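Garside Press to Publish Evie Mottram's Story Collection "The Kustside Ferry" in May

Tuesday, March 26, 2019

Garside Press announced today that it will publish "The Kustside Ferry," the second collection of short fiction by Evie Mottram, in May. The book will be issued in paperback and as an e-book, with a signed hardcover edition limited to 985 copies.

The collection brings together six linked stories set in the harbor town of Kustside over a single winter, during which the ferry to the mainland is out of service. Each story follows a different household. Four of them appear in print for the first time, and the remaining two have been revised by the author for this edition.

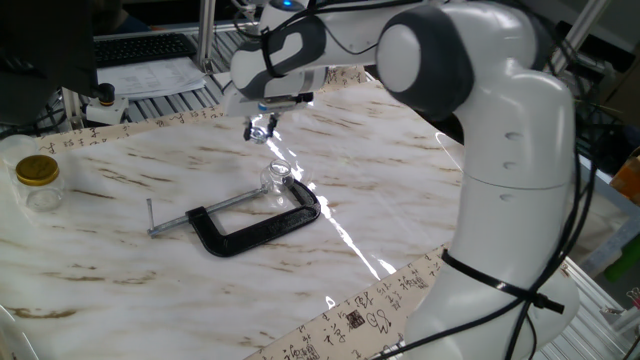
Ms. Mottram's first collection, "Hindik," was also published by Garside Press. It introduced readers to several of the families who return in the new book, although no knowledge of the earlier stories is required. The longest piece in the new volume, "Tadov's Boat," concerns a retired pilot who is asked to carry a neighbor across the strait at night and who has his own reasons to refuse.

"Evie writes about people who have known one another too long to be polite," said Tavion Oyelaran, fiction editor at Garside Press. "She lets an argument over a borrowed coat run for eleven pages, and by the end of it the reader understands the whole street. We are very pleased to be working with her again."

Ms. Mottram began the stories while finishing a novel, which she has since set aside.

"I kept going back to the ferry," she said. "The novel had a plot and a deadline. The ferry had people standing on a dock with their bags, and I wanted to know who had sent for them."
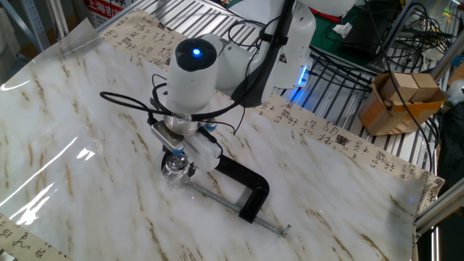

The hardcover edition will include an afterword by the author on the writing of "Tadov's Boat," together with an early draft of its opening pages. This material will not appear in the paperback or the e-book. Orders for the hardcover will be filled in the order received — booksellers may reserve up to 30 copies per store.

Advance reading copies are available now to reviewers, librarians, and book clubs. Requests should state the name of the publication or group, a mailing address, and whether a print or electronic copy is preferred. Requests for interviews with Ms. Mottram should be sent to the publicity department of Garside Press.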